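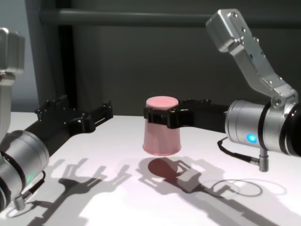 Pink plastic cup held upside down over a white table.

To: Members of the Velden Basin packaging and deposit list
From: Secretariat, Working Group on Municipal Waste
Subject: Re: Comments on the draft deposit rules for drink containers

Dear members,

The Secretariat has received several replies to the draft deposit rules since they were sent out. The message from Arnaldo Magalhães, quoted in part below, raises most of the points made by the others, so we are answering it on the list. Members who wrote separately will find their questions covered here and should let us know if anything has been missed.

> On Thursday, Arnaldo Magalhães wrote:
>
> Thank you for sending the draft. Our office in Tillard has read it together with the two smaller districts that share our transfer station, and we have four concerns.
>
> First, section 3 places the duty to take back containers on every retailer with a selling area above 50 square meters. In Tillard that catches nearly all village shops. Most of them have no back room to speak of, and the sorting depot at Laryea collects from them only once a week.
>
> Second, the draft does not say who owns the unclaimed deposits. In the earlier version they went to the district. Now the sentence is simply gone.
>
> Third, we do not understand whether reusable cups handed out at fairs and sports grounds are meant to be covered. The definition in section 1 speaks of "containers sold filled," and a cup is not sold filled in the same sense as a bottle. Our events office already runs its own deposit and would not want to run two.
>
> Fourth, the reporting form. It has 7 tables. The person who would fill it in for us also handles street cleaning, dog licenses and the cemetery. Please consider what is really needed.
>
> We support the rules in general and would like that to be noted.
>
> Arnaldo Magalhães
> Waste Services, District of Tillard

Our replies follow in the same order.

1. Take-back duty and small shops

The limit of 50 square meters was carried over from the regional packaging rules, where it applies to the separate collection of cardboard. The Secretariat accepts that it was not chosen with drink containers in mind. Two changes have been proposed. The district of Pondumik has asked for a higher limit, set by each district within a range. Laryea has asked that the limit stay where it is but that shops be allowed to name a shared return point within walking distance and be released from the duty once that point is open.

The Secretariat leans toward the Laryea proposal. It keeps one rule for the whole basin, and a customer who buys a bottle in one district and returns it in another will not need to know which limit applies. It does leave open who pays for the shared point. The current text of section 9 would put that cost on the scheme operator, and we intend to leave it there unless members object.

On collection, the weekly round from the Laryea depot is a matter of contract and can be changed without touching the rules. The depot has told us that it could add a second round for the village routes during the summer months. Districts that want this should write to the depot directly and copy the Secretariat.

2. Unclaimed deposits

The sentence was removed in error when sections 5 and 6 were merged. It will be put back. Members should be aware, however, that the operator has asked for a share of the unclaimed deposits to cover the cost of machines and transport, and that this request has not been decided. The restored sentence will therefore appear in brackets in the next draft.

A district that has already entered income from this source in its budget for next year is advised to treat it with care. Nothing will be paid out before the first full year of operation has been closed and audited.

3. Reusable cups at events

The draft was never meant to cover them. A cup that is lent to a guest against a deposit and washed after use is not packaging placed on the market, and the existing local schemes may continue as they are. We will add a line to section 1 to say so plainly.

The question becomes harder with light plastic cups that are called reusable but are in practice thrown away at the end of the evening. Several members have noted this. The Secretariat does not want to write a technical standard into the rules — wall thickness, number of wash cycles and so on — as this would need to be updated often and few districts could check it. Our suggestion is that an organizer who wishes to be exempt must keep a simple record of cups handed out and cups returned, and show it on request. Velden has worked in this way under its own bylaw for two seasons. Its record for the last harvest fair lists 1,329 cups returned, and the record fits on a single sheet.

Comments on this point would be especially welcome from districts that issue event permits, as the duty could be attached to the permit instead of standing on its own.

4. Reporting

We agree that the form is too long. Four of the tables ask for figures that the operator already holds and can send to the Secretariat in one file for all districts. These will be taken out. The remaining tables concern complaints, inspections and litter found at public collection points, and only the districts can supply that information.

The form will be due once a year. The quarterly return mentioned in the cover letter was a leftover from the pilot phase and should be disregarded.

Next steps

The revised draft will be sent to this list in September. Members will then have 30 days to send written comments, after which the text goes to the member councils for a vote. Please send comments as plain text in the body of a message or as a marked copy of the draft. Scanned pages with handwritten notes are difficult to merge, and two of them could not be read this time.

Districts that have not yet named a contact person for the scheme are asked to do so before the revised draft is sent. We are still missing names from Pondumik and from the two districts served by the Tillard transfer station.

The support expressed by Tillard has been noted in the file, as requested.

With regards,

The Secretariat
Working Group on Municipal Waste, Velden Basin

You are receiving this message as a registered member of the packaging and deposit list. Replies go to all members. To write to the Secretariat only, please use the address given in the cover letter to the draft.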